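Ullstead Open Day Lets Visitors Try Their Hand at Robot Training

13 Nov 2025

ULLSTEAD — Residents got a close look at how household robots learn to pick things up when Pivodico, a small automation company based in Getinthorpe, held an open day for its data collection project.

The company opened its workshop on Barasa Road and also showed the work being done in a private home a short walk away, where one of its trained operators has been recording everyday kitchen tasks since July. By closing time, 537 people had signed in at the workshop. Visits to the home were limited to groups of eight.

Pivodico does most of its recording with hand-held grippers. A person carries the tool, squeezes it to open and close the fingers, and goes through a chore the way a robot would have to do it. A camera on the tool records each attempt. The recordings are later used to train software for a robot arm fitted with the same kind of fingers.

"People expect to see a robot when they come in, and the first thing we hand them is something they have to work themselves," said Aslak Haugen, who runs the home recording program. "After a few minutes with it they have a pretty good idea of what is hard about the job."

At the house, the demonstration took place at a table near the living room window. The task was sorting fruit and vegetables, one piece at a time, between the tablecloth and a colander.

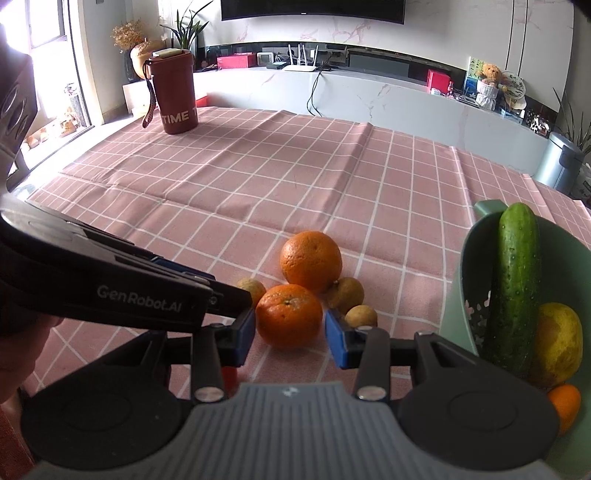
The hand-held gripper at the fruit table during the home demonstration.

Haugen said round fruit makes good practice material for new operators. A large orange takes up much of the space between the fingers and has to be approached straight on. Smaller fruit can be gripped from more angles but tends to roll if one finger touches it first. Long vegetables such as cucumbers are usually saved for later sessions, he said, and the company asks operators to change the layout of the table between recordings.

The project has collected 2,676 recordings of table tasks so far, according to a handout given to visitors. Nearly 99 hours of other household work, mostly folding and putting away dishes, is waiting to be checked. Recordings in which an item is dropped are kept and labeled.

Back at the workshop, visitors could try a gripper on a practice bench with wooden blocks and plastic cups. The line for the bench ran out the side door for part of the afternoon, and the company added a second one after lunch. Children under 12 needed an adult with them.

A robot arm was also running in the rear bay, moving cups from a tray to a shelf. It worked at low speed behind a waist-high barrier, and staff stopped it twice to reset the tray. Haugen told one group that the arm is still slower than a person at nearly every task the company has tried and that the software is not ready to be used in homes.

Several visitors asked about privacy, especially where recordings are made in places people live. Haugen said operators choose which rooms are used, sign off on each day's recordings before they leave the house, and can ask to have any of them deleted. Faces and papers with names on them are blurred before the files are passed along, he said.

Others wanted to know about paid work. Pivodico is taking names for part-time operators in Ullstead and Getinthorpe. No technical background is needed — training takes two days and is held at the workshop.

The company plans another open day next July. Groups that want to visit before then can make arrangements at the front desk on Barasa Road.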